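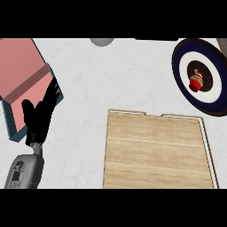
Section 4: Setting Up Cues and Running Your First Rehearsal

Welcome to the fun part! If you've worked through Sections 1 to 3, Trolora is installed on the booth computer, your script is loaded, and every student and staff member on the production has a login. Now you get to turn all those penciled notes in the margins ("lights down slowly", "thunder, but not too much thunder") into real cues that a student stage manager can call and run.

Set aside one quiet afternoon for this section. A one-act play goes quickly. A full-length Shakespeare, even a trimmed one, can take longer, and it's worth doing with the director sitting next to you, script in hand.

4.1 Before you begin

You will need:

The booth computer, plugged in and connected to the light board
The Ongart cue-light box and its power supply
One Stolar headset for each operator, charged
The director's marked script
A login with Stage Manager rights (see Section 2.6)

Note: A student login with Crew rights can view cues and run them, but can't add or delete any. If the Add Cue button is gray, check the name in the top right corner. Someone is probably still signed in from the last class.

4.2 Creating your cue list

1. Open your production from the home page. The title of the play appears at the top, with the acts listed down the left side.

2. Click Cues, then New List. Give the list a name the whole crew will recognize. "Macbeth Lights" is great. "List A" will be a mystery by tech week.

3. Choose the list type: Light, Sound, Scenery or Call. Pick Call for anything that involves a person going somewhere, such as "Witches to stage left".

4. Click Save. The empty list opens beside your script.

5. Repeat for each department. Most school shows get by beautifully with one list of each type.

Each list can hold up to 500 cues. If you are getting anywhere close to that, have a chat with your director!

4.3 Attaching cues to the script

This is where Trolora really shines, so take your time and enjoy it. Every cue is tied to a word in the script and not to a page number, so when the director cuts half a speech (and the director will cut half a speech), your cues stay with the words they belong to.

1. Scroll to the line where the cue should happen.

2. Click the exact word on which the stage manager will say "go". A small flag appears over it.

3. Pick the list the cue belongs to. The flag changes to that list's color.

4. Type a short description. Keep it to what the operator has to do: "Fade to blue, slow" or "Owl".

5. Set the standby point. Trolora puts it six lines earlier unless you drag it somewhere else. For scenery moves, drag it back a full page so the crew has time to get into position.

6. Press Enter to save the cue.

Caution: Do not place two scenery cues on the same word unless the two moves have been walked through on stage with the lights on. Trolora will show a yellow triangle next to any pair it finds. The triangle is a reminder only, and it won't stop the cues from running.

Note on verse: If your edition breaks a shared line between two speakers, click a word in the second speaker's half. Flags placed on the first half sometimes print in the wrong spot on the paper prompt book.

4.4 Handling cuts and late changes

To cut a passage, drag across it and click Cut. The words turn pale and drop out of the actors' view, but they stay visible to the stage manager. If the passage had cues in it, a box opens with each one listed. You can:

Move the cue to the nearest remaining word
Park it in the Waiting tray until you decide
Delete it

We love the Waiting tray. Use it freely! Cues in the tray never run, and you can drag them back onto the script at any time, even from a different scene.

Caution: Restoring a cut does not bring back deleted cues. If you think there's any chance the passage will return, park the cues instead.

4.5 Connecting the cue lights

The Ongart box tells backstage crew when to stand by and when to go without anyone needing to speak. Red means stand by, green means go.

1. With the power off, connect the box to the booth computer using the gray cable supplied.

2. Run one cable from each numbered socket to its light backstage. Socket 1 is normally stage left, socket 2 stage right.

3. Plug in the power supply and switch on. Every light should flash red, then green, then go dark.

4. In Trolora, open Settings, then Cue Lights, and click Find. The box should show up within a few seconds.

5. Match each socket to a list or a crew position.

6. Click Test All, and have someone backstage call out what they see.

Caution: Tape down every cable that crosses a walkway, along its whole length. Students will be moving in the dark, often in long skirts or cloaks, and sometimes while carrying swords.

If a light stays dark, swap its cable with one that works before you change anything in the settings. Nine times in ten, it's the cable.

4.6 Pairing the headsets

1. Turn on the Stolar base station and wait for the steady blue light.

2. Hold the side button on the first headset until it beeps twice.

3. Put the headset on and say a few words. You should hear yourself in one ear.

4. Repeat for the others, one at a time. Pairing several at once confuses the base station.

5. Hang each headset on its own labeled hook when you finish.

Note: The headsets work up to 340 feet from the base station in the open. Concrete block walls cut that down a good deal, so walk the route from the booth to the dressing rooms and listen for gaps before opening night.

4.7 Running your first rehearsal

Do a cue-to-cue before you try a full run. In a cue-to-cue, the actors skip from one cue to the next, saying just enough lines to lead into each one. It's a long evening for the cast, so feed them – but crews come out of it knowing the show.

1. Open the production and click Rehearse. Pick Cue-to-Cue.

2. Ask every operator to sign in. Their names turn green along the bottom of the screen.

3. Have the actors take their places for the first cue. Trolora shows the lead-in lines in large type so the stage manager can read them aloud.

4. The stage manager calls "Stand by" and presses the space bar once. The red lights come on.

5. Each operator answers "Standing by".

6. On the word, the stage manager calls "Go" and presses the space bar again. The cue runs and the next one slides up.

7. If it wasn't right, press Back and do it again. You can repeat a cue as often as you like.

8. Click Note to leave a comment on the cue. Notes are gathered into one list at the end of the rehearsal and can be emailed to the crew.

Let the students call the cues themselves, right from the first night. The first few will be late. Then somewhere in the second act the calling settles into a rhythm, the storm arrives exactly on the line, and the whole booth grins. It's a wonderful thing to be in the room for!

Caution: Press the Hold key at once if anyone is in the path of moving scenery. Hold stops Trolora from sending any more cues, but it can't stop a piece that people are already pushing. The stage manager must also shout "Hold", loudly, and everyone on stage must stop where they are.

4.8 Saving and printing the prompt book

Trolora saves as you go, but please print a paper prompt book before every performance. Power fails and computers freeze, and a stage manager with a paper book and a flashlight can still call a show.

1. Click Print, then Prompt Book.

2. Choose Script Left, Cues Right for a three-ring binder.

3. Tick Include Parked Cues if you're still making changes.

4. Print on one side only, so there's room for pencil notes on the facing page.

To keep a copy of the whole production, click Export and save the file to the school's shared drive. Anyone using Starska for costume and prop lists can open the same file there, and the scene numbers will match.

4.9 Quick fixes

The space bar does nothing: Click once anywhere on the script and try again.

Cues run on screen but the lights don't change: Check that the light board is set to Remote.

An operator's name stays gray: Have them sign out and back in. If that doesn't help, restart their tablet.

Two stage managers are signed in: Only the first can call cues. The second should choose Follow Along, a lovely way to train next year's stage manager.

The cue-by-cue practice play used in this section was prepared by Pichit Ratanaporn and can be found under Samples on the home page. It's a short version of the storm scene from King Lear with all four list types already filled in. Change anything you want in it; clicking Reset puts it back the way it was.

Continue to Section 5, Front of House and Seating.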